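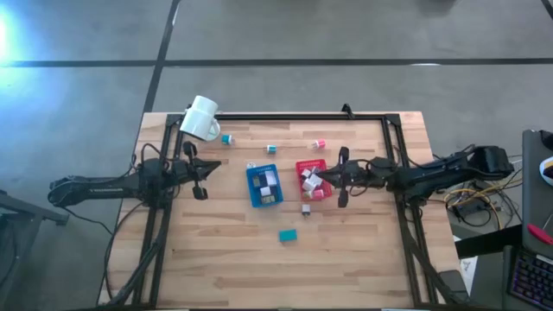
2025年11月4日，Brurnoven。十月的笔记拖到现在才整理，内容只涉及分拣台：一张浅色木桌面、一红一蓝两只塑料筐，以及一批大小不一的小块。上一篇写的是抽屉标签，有读者来信问桌面上那一步是怎么做的，所以单独写一篇。篇幅偏长，只关心桌面保养的可以直接跳到“裂纹”一节。

## 1. 分拣台的任务

小块的来源很杂。一部分是双色方块，一面一个颜色，其余各面是白的；一部分是单色长条；还有一些归不进任何一套，原先是某个盒子里的配件，盒子早就散了。这些东西平时混放在柜子最下层，要用的时候整箱端出来，用完再整箱倒回去。混放本身没有成本，成本在取用的时候。找一块紫白方块，手要在箱底翻很久，翻的过程中棱角互相磕碰，印刷面先坏，边角后坏。

分拣台要解决的就是这一段。要求写在便签上，贴在柜门内侧：

- 每一块在入柜之前至少单独经手一次；
- 每一次经手只做一个判断；
- 判断做不出来的，不停下来，先放到规定的地方。

第二条是Ambros Imhof提的。他原来的说法更严格，要求一次判断只能有两个答案，不允许出现第三只筐。我试过三只筐，也试过四只，最后还是回到两只。筐一多，手停在半空的时间就变长，眼睛要在几个标签之间来回跳。两只筐只需要记住左右，连标签都可以不贴。

## 2. 筐

选筐花的时间比预想的多。先后用过纸盒、布面收纳盒和无孔的塑料盒，最后定为带孔的塑料筐，敞口，壁上是网格状的开孔。

带孔的好处有两个。一是灰。小块用久了会掉碎屑，无孔盒子的底部会积一层，倒出来的时候跟着块一起回到桌面，等于没清。带孔筐端起来轻轻敲两下，大部分就漏掉了。二是侧视。坐着的时候视线低于筐沿，筐里剩多少，隔着壁能看个大概，不必站起来。

孔的尺寸要小于最小的块。我这里以10毫米为界，能穿过10毫米方孔的东西一律不进筐，另外用带盖的小盒装。曾经有一次偷懒没量，一根细长的件斜着插进侧壁，卡住了，拔的时候把网格的一根筋拔断。筐没有报废，但断口很锋利，用细砂纸磨了一遍才敢继续用。

颜色的选择没有太多讲究，红和蓝在木色桌面上都容易辨认。红筐和块里的粉色系略有冲突：一块粉白的东西落在红筐里，余光扫过去容易漏看。换成绿筐试过一阵，绿白方块又出现同样的问题。既然总有一种颜色要吃亏，就不再换了。

两只筐并排放，蓝左红右，中间可以留一道窄缝，也可以贴着。贴着的时候有一个副作用，移动一只会带动另一只，几轮下来红筐会转过一个小角度。起初我每次都扶正，后来发现角度对分拣没有影响，就随它去。左右的顺序则不能变。顺序一旦调换，前十几分钟的错误率会明显上升，手记住的是位置，颜色排在后面。

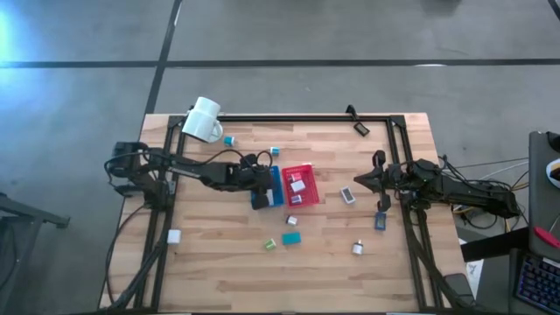
*蓝筐与红筐并排在桌面中部，左侧远角是那只白色马克杯。*

## 3. 判断规则

规则本身改过几版，现行版本如下。

**第一轮：成套与不成套。** 属于某一套、而且那一套在柜里有固定位置的，进蓝筐；其余进红筐。这一轮不看颜色，不看磨损，也不看大小。唯一的问题是“它有没有家”。

**第二轮：只处理红筐。** 把红筐里的东西倒到桌面近侧，蓝筐此时已经清空归位。第二轮的问题换成“留还是不留”，留的进蓝筐，不留的进红筐。

**第三轮：可选。** 如果第二轮留下来的东西里出现了三块以上能拼成一组的，给它们开一个新位置，写标签，下一次它们就在第一轮归入蓝筐。

三轮用的是同样两只筐，含义每轮都变，这一点Signe Hallgrímsson一直有意见。她的主张是筐的含义应当固定，红就是红，蓝就是蓝，含义一变就等于埋雷。她说得有道理，我确实出过一次事故：第二轮做到一半去接电话，回来按第一轮的规则继续，一批本来要处理掉的块混进了成套的抽屉，过了好几天才挑干净。补救办法是在桌边放一张翻牌，正面写“一”，反面写“二”，离座之前必须看一眼。翻牌装上以后没有再发生过。Signe认为这是用流程去补一个本可以不存在的漏洞，这个问题至今没有谈拢，她自己的台子上用的是四只筐。

判断不出来的块不进筐，放在筐的近侧，也就是靠近坐的人的那一边。这块区域没有画线。原先用纸胶带画过一个框，胶带撕下来的时候带起了一点表面的油层，留下一圈浅印，之后就不画了。

## 4. 近侧的暂放区

暂放区是整张台子上最容易失控的部分。它的设计初衷是放三五块拿不准的东西，一轮结束时统一处理。实际情况是，一轮做到后半段，注意力下降，拿不准的比例上升，东西越堆越多，最后暂放区的数量可能和筐里差不多。这时候分拣已经停了，只是把混放从箱子里搬到了桌面上。

目前的限制办法是只准放一排。块与块之间可以不等距，但不准叠，也不准放第二排。一排放满，必须停下来清掉至少一半才能继续。长块在这里比较吃亏，一块长的占掉两三块方的位置，所以长块优先处理，通常当场就能定。
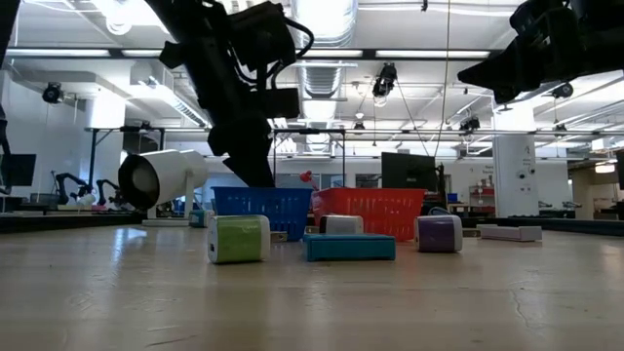
限制一排以后，还需要一个顺序。我试过按大小排，按颜色排，按拿起的先后排。按大小排最整齐，但每放一块都要挪动旁边的，费时。按颜色排对双色块不适用，一个方块翻个面就换了颜色，放下时哪一面朝前完全是偶然。按先后排最省事，也有一个实际用处：最左边的是最早放下的，它躺的时间最长，多半已经想明白了。现在用的是最后一种，执行得不严，手边哪里有空就放哪里也是常有的事。

有些块会滚。圆柱形的件不适合放在暂放区，桌面稍有震动就走。解决办法是让它靠着筐的下沿，筐壁充当挡块。筐里有东西的时候足够重，挡得住；空筐太轻，会被推着一起移动。有一次称过，蓝筐连同一轮下来的全部成套块，读数是467克，去掉筐本身的重量，里面的东西其实没有想象的多。这个数字没有别的用途，只是让我放弃了给筐底加配重的念头。

泡沫件另放一类。它们轻，体积大，和硬块混在一起会被压出坑，坑不会弹回来。泡沫长块最后一个进筐，放在最上面；如果筐里已经冒尖，就留在桌上，等其他东西归位以后直接拿去柜子，不经过筐。这是规则里唯一一处允许绕过筐的例外。

## 5. 桌面

桌面由浅色的窄木条拼接而成，条与条之间深浅不一，深的部分木纹明显。离地91厘米，站着分拣不用弯腰，坐着需要配高一点的凳子。买的时候嫌高，想过锯掉一截桌腿，后来发现站着做的时候更多，就没有动。

表面用的是Ravberg的硬蜡油，在Skalgate那边的Brunner五金店买的，半光。当时店里也有全哑光的，没有选，现在有些后悔。半光在日光下看着舒服，但顶灯一开，从低角度看过去，远侧会有一条条的反光。白色和浅紫色的块落在反光带里，轮廓会变淡，需要偏一下头才能看清。把工作区往近侧移可以避开大部分反光，两只筐所在的位置就是这样试出来的。

划痕不可避免。塑料筐的底边在桌面上拖动，时间一长会留下浅浅的细线，顺着纹理的几乎看不见，横着的比较显眼。给筐底贴过毛毡，毛毡会吸碎屑，吸满之后比塑料更伤桌面，两周之后撕掉。现在的做法是尽量端起来再移，不拖。做得到的时候占多数。

### 裂纹

靠右侧有一道细裂纹，朝近侧的右角方向走。发现的时间是十月初，供暖刚开。记录如下：

1. 裂纹细，指甲划过去有轻微的台阶感，纸片插不进去。
2. 附近没有重物撞击的痕迹。
3. 发现当天室内相对湿度低于40%，此前整个夏天都高于这个数。
4. 两端各用铅笔做了一个小记号，之后每周看一次。

目前的判断是干缩。木条拼接的板在湿度骤降时，应力会集中在某一处胶线或者某一根木条本身的弱点上，先开一道口，随后稳定下来。Ambros看过之后同意是干缩，但不同意我不处理。他的意见是趁裂纹还短，先灌稀胶再夹紧。我的顾虑是现在处于一年里最干的时段，裂纹开到最大，此时灌胶固化，等到明年夏天木头回胀，胶会顶在中间，可能从别处再裂一道。所以决定先等一个完整的冬天，把湿度控制在40%以上，开春后再看铅笔记号有没有被越过。

到写这篇为止，记号没有被越过。样本时间太短，不能说明什么。

湿布清洁暂时停用，改用干的软布。碎屑不要往裂纹方向扫，从右往左扫，最后收到左侧近角。这一条已经写到柜门的便签上了。
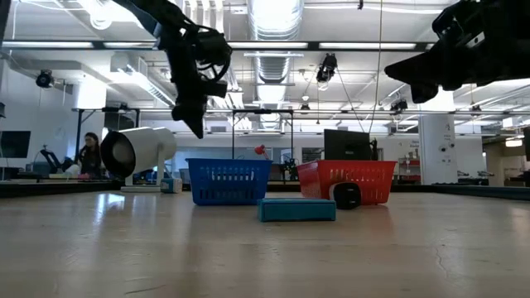

补油计划推迟到裂纹有结论之后。硬蜡油渗进裂口会妨碍以后上胶，现在补油等于替自己增加一道清理工序。表面目前还能挡水，滴一滴水在不显眼的地方，过一会儿擦掉，没有留下深色的印子，说明油层还在。等到擦掉之后有印子，再考虑局部补。

## 6. 杯子

桌上允许出现杯子，条件是空的。早先没有这条规定，打翻过一次茶，水沿着木条之间的接缝走得很远，擦干之后接缝处起了一点毛。那之后杯子在上桌之前必须倒空。空杯偶尔用来收细小的碎件，横放的时候可以用手把碎件直接拨进去，比拿着簸箕对准桌沿方便。马克杯的柄还能防止它滚得太远。

陶瓷杯的底圈没有上釉，比较粗糙，在桌面上旋转会留下弧形的印子。这种印子比筐底的细线难处理，因为它横跨好几根木条，总有一段和纹理垂直。直立放杯时不要转动，拿起来，换位置，放下去。

## 7. 一轮的实际流程

综合以上各节，现行流程写全如下，供自己日后对照：

1. 干布擦桌面，从右往左。
2. 放筐，蓝左红右，筐口朝上，检查筐底有没有上次残留。
3. 翻牌翻到“一”。
4. 从箱里取一把，放在筐的近侧，数量以一只手能握住为限。不要整箱倒在桌面上。
5. 逐块判断，进蓝或进红。拿不准的留在近侧。
6. 近侧一排满了，停，先清。
7. 箱子取空后，蓝筐归位，翻牌翻到“二”。
8. 处理红筐。
9. 敲筐去灰，筐口朝下晾着。

第4步值得多说一句。整箱倒出来看上去效率高，所有东西一目了然，可以先把最显眼的挑走。问题出在后半程，剩下的全是难判断的，而且铺满整张桌面，筐没有地方放，只好摞起来或者放到凳子上，左右的位置关系就乱了。一把一把地取，难和易是混在一起来的，节奏比较平。缺点是看不到全局，有时候一套里缺的那一块要到箱底才出现，前面的判断要返工。返工的量可以接受。

还有一个细节，取块的时候不要隔着筐去够远处的东西。袖口会带到筐沿，筐一歪，里面的块会跳出来几块，落到远侧。远侧的块容易被遗忘，筐本身就挡住了视线，坐着的时候尤其如此。每一轮结束都要绕到筐后面看一眼，我在那里找回过不止一块双色方块。这一步应当写进流程，暂时编为第8步之后的附加项，下次重新打印便签时再调整编号。

## 8. 尚未解决的

反光的问题只是避开，没有解决。候选办法有两个：换全哑光的油，需要把现有表面打磨掉，要等裂纹有结论；或者在工作区铺一层哑光垫子，当天就能做，但垫子边缘会形成一道台阶，圆柱件会卡在那里，筐也放不平。倾向于等。

左侧的白色圆筒占用的桌面比较大，底座是平的，旁边剩下的一窄条只够放一个小盒。如果把它再往外挪一点，暂放区可以向左延长。挪动之前要先确认底座不会超出桌沿，这件事下周量。

双色块的归类标准还在摇摆。现行标准按彩色面归，绿白归绿，紫白归紫，简单，但彩色面磨掉以后就失效了。Signe建议在白色面上用铅笔写一个小号码，写在不显眼的角上。我试写了几块，铅笔在光滑的塑料上附着不好，手摸几次就没了；油性笔写得住，又太显眼。刻字没有试过，打算拿一块已经确定不留的先试。

试的结果写在下一篇，连同冬季的湿度记录一起。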